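Gripper thread, continued from the one about the Dratier base. Short version: the arm moves where I tell it, the fingers close, and the wrist wiring is still the weak point.

Shared workshop at Furnevstead, so everything has to come apart and go in a locker or stay out of the way by 9 pm. That shaped more decisions than the kinematics did.

Controller is a Gebru board I bought used. 3 axes on the first evening, 5 after I reflowed the connector that had a cracked joint. Firmware is stock apart from the homing order: wrist first, then elbow, then base. Base first swings the whole thing with the fingers wherever they happened to stop.

Spent most of May on backlash. Sources in order of size: my own finger linkage, the coupler on the elbow, then the gearbox, which I had blamed for everything.
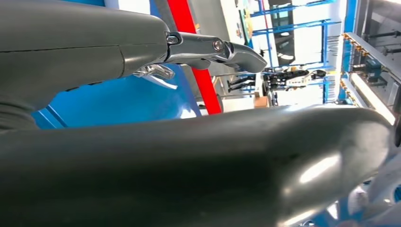

Backlash in the finger linkage came down once I stopped treating the bolts as pivots. A bolt that clamps can't also be a bearing surface, at least not for long. The chrome upper finger, the one with the hooked tip, has two round bolt heads along it, and either joint can add slop that shows up at the hook. I now ream the holes, press in a bushing, and let the bolt hold the bushing.

Side effect: the fingers got stiffer to close, so the motor current limit went up a little. I log current at the close command and stop on a threshold. No force sensor. For picking up blocks and small parts this is enough.

Threshold is set per object for now. 200 mA over the free-running value was my starting point and it is too much for foam.

Cable routing next. I've done it three ways:

Outside with ties. Easy to service, snags on everything.
Inside the tube. Tidy, and every repair means pulling the connector back through.
Outside in a loose sleeve, anchored at both ends with a free loop at the wrist. Keeping this one.

Size the loop with the wrist at both limits, not at center. Mine looked generous at center and went tight well short of the stop.

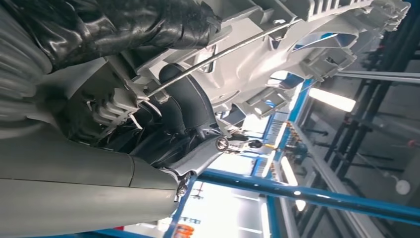
Does the wire type matter at the wrist? It matters more than the sleeve does – use fine-strand silicone or proper flex cable, and keep solid core and cheap ribbon away from any joint that rotates.

I lost an encoder line to this. The break was inside the insulation and only opened at one angle, so the meter said the wire was fine every time I checked it with the arm parked. Move the joint while you measure.

Homing repeatability after the rewire: ran 19 cycles with a dial indicator on the fingertip. Spread is about 0.3 mm. Before, it was bad enough that I didn't write it down.

Calibration script is on the Nanness page with the bushing drawing. The drawing is metric. The hole callout on the old version was wrong, so if you downloaded it before the rewire, get it again.

Still open: the brake on the elbow. Right now it drops when power goes, slowly, but it drops. I'm deciding between a spring counterbalance and a small electromagnetic brake. The spring is cheaper and I already have most of the bracket cut.

Next posts will be the counterbalance math, once I've weighed the forearm with the new sleeve on it.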